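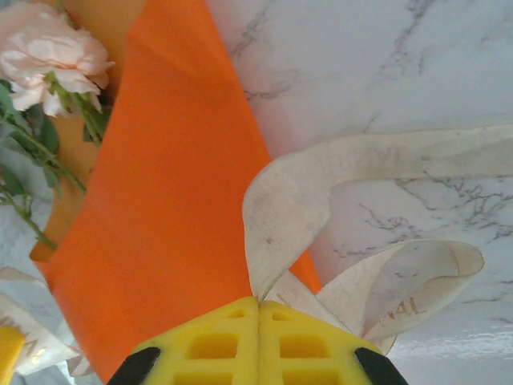 The founder of Lilness would like it known that she never set out to own 11 face mists. They were, she explained over a very long coffee, research. Her skincare label now sells exactly one, in a dented-looking bottle she insists was designed that way, and it has a waiting list of 900 people who presumably also own some.

"I wanted a thing you could spray on in an elevator and not smell like a salad," she said. The first batch, made in April, smelled like a salad. The second one smelled of nothing, and she cried a little.

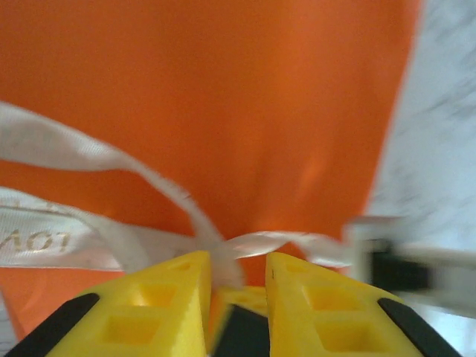

Getting it into stores was slower. Buletti took 100 bottles and put them next to the foot cream. Kang wanted a lipstick instead. "I don't wear lipstick - I eat it off by nine," she said, "so I wasn't going to be much help."

She is now working on a night balm, code name Vadstead, after the town where she got the worst sunburn of her life. I asked when it would be ready. "When it stops sticking to the pillow," she said, and went off to look at a pillow.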